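Naltodlow Toy Library opens loan-by-the-tray brick service

For immediate release, July

Families in Mastemholm can now borrow building bricks by the tray. Naltodlow, the toy library on Larnen, has sorted its donated bricks by colour and put the first sets out for loan. Orange is first out. Other colours to follow as sorting gets done.

Bricks come in one shallow tray, ready to put on a table and play. No lids to wrestle, no instruction booklets. Loans run for 2 weeks and can be renewed once, at the desk or by phone.

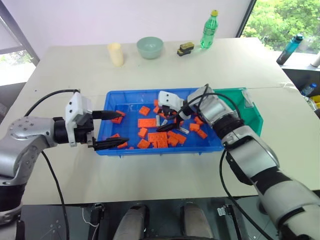
Sorting took 19 sessions, most of them in the evening, and the chunky, larger-size bricks were done before anything else. Parents had asked for those. Donations arrived in carrier bags, shoeboxes and one suitcase, all colours together, and everything was tipped out and gone through by hand. The orange pieces now live in a blue tray with raised sides, wide enough for a child to spread the bricks about and see what there is. Plates, arches and odd shapes stay in with the ordinary ones.

Čestmír Halás, who runs Naltodlow, said: "People kept bringing back mixed boxes with half the pieces gone and no idea which half. One colour in one tray, you can check it at the desk in a minute. Also the kids like it. We had two of them build the same orange bus for most of an afternoon, and then argue about the wheels, which we dont have."

Returned trays are gone through before they go out again.

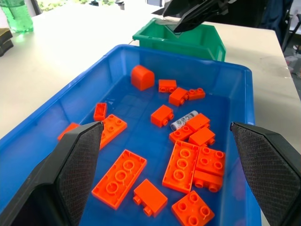
Anything that isn't a brick comes out at that point. Batteries are the main one. Borrowers are asked to have a quick look under the bricks before bringing a tray back, and to keep loose batteries well away from small children. Hair clips, coins and so on are kept at the desk for a month.

The trays were paid for by Matoushek, the hardware shop next door (correct spelling for print: Matoušek), which is also taking brick donations over the counter. Almost 48 households signed up in the first fortnight. 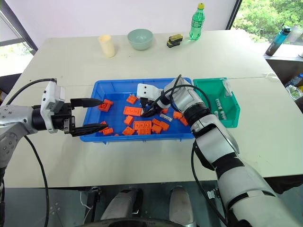
Orange bricks in the blue tray, with the smaller green bin alongside.

More bricks wanted, the large chunky sort especialy. Any colour, any condition short of chewed. Please wash them if you can. Bags can be left at Matoušek or brought to the library desk, afternoons from 2.

Membership is free for Mastemholm households. Bring something with your address on it.

Press contact: Čestmír Halás, Naltodlow, Larnen, Mastemholm. Mornings best.

ENDS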